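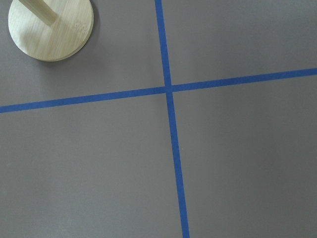 Visit report, Custdale administration centre, February 12, 2023

The centre opened on a Sunday for trustees and employer sponsors. Anano handles recordkeeping there for 88 pension plans, most of them defined contribution. The tour ran in two groups and covered intake, contribution reconciliation and the benefit payment desk.

## Intake and reconciliation

Payroll files are checked on receipt against the member register. Rejected lines go back to the employer with a code -- 17 codes are in use. Late remittances are logged separately and reported to the plan's trustees each month.

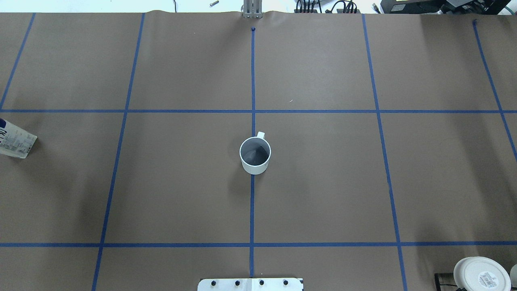 ## Fees and governance

Alvarado, the investment consultant, presented its fee benchmarking method. Plans with almost 1000 members are compared only with plans of similar size and asset mix. Idard covered trustee minutes and what a court would expect to find in them if a fund selection were challenged. Its sample minutes recorded the alternatives considered, the fees quoted and any dissent.

Questions on default fund changes were deferred to the May session. 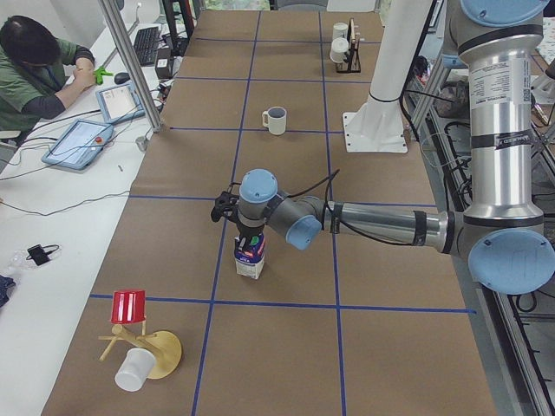

*Worktable with taped grid, Custdale.*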